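Cleswood toy swap moves to the old Hájek hall

The Cleswood toy and trinket swap is back this January, and it has finally outgrown the library basement! Doors open at 9 in the morning at the old Hájek hall on Bokley Street, with tables running the full length of the main room and more upstairs in the gallery.

Organizer Bohumila Sokol said 200 families have signed up to bring something, the most since the swap began. "People were standing on the stairs last year holding board games over their heads," she said. "We needed a bigger room, and this one even has a coat rack."
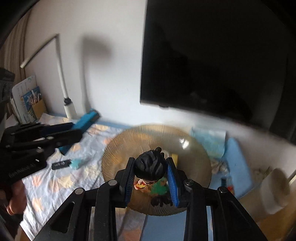
A small cartoon-style figurine in a ribbed amber-brown glass bowl.

The rules are the same as ever. Bring clean toys in working order, collect a paper token for each one, and spend your tokens on whatever catches your eye. Puzzles should have all their pieces (please check before you leave home). Anything left at closing goes to the Gundier children's clinic for its waiting room.

Igor Kadlec is running the repair table again, and he'll take on wobbly wheels, loose doll arms and stuck music boxes until lunch. Ka-ming Ho is bringing dumplings, which sold out in under an hour last time, so go early!

Entry is free. Parking is behind the hall, off Mill Lane.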